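Chapter 9
Washing Up, Drying and Putting Away

If you grew up in a house with a busy kitchen, you probably learned to do dishes long before anyone thought of it as a lesson. Somebody handed you a towel, you were told to mind the glasses, and that was that. In this chapter we are going to slow the whole job down and look at it properly, because a good deal of what makes a kitchen pleasant (and safe!) to cook in happens after the meal is over.

We will begin at the end, with the rack. Students are often surprised by this, but a rack that is too small or badly placed will spoil the best washing in the world. Plates need to stand on edge, with a little air on both sides, so that the water can run down and away. When they are stacked flat, the water sits between them, and you will find yourself drying each one twice.
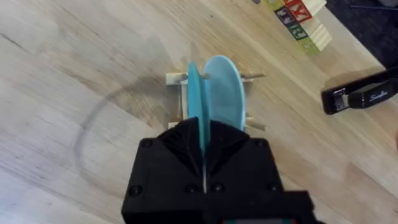 Wooden racks are a great favorite of mine, and they do ask for a bit of care in return. Stand the rack somewhere airy between meals, wipe the base every evening, and look over the dowels now and then for any that have worked loose. Plastic and wire racks are less fussy – though they collect a film of their own in the corners, as anyone who has scrubbed one with an old toothbrush will know.

Load from the back toward the front, larger plates first, and hold each plate by its rim until you feel it settle between the uprights. Bowls come next, tilted forward, and cups go last of all.

Before you read on, take a look at the rack you use at home and write down where it stands, what it is made of and how many plates it holds comfortably. You will need your notes for the first activity, on page 252.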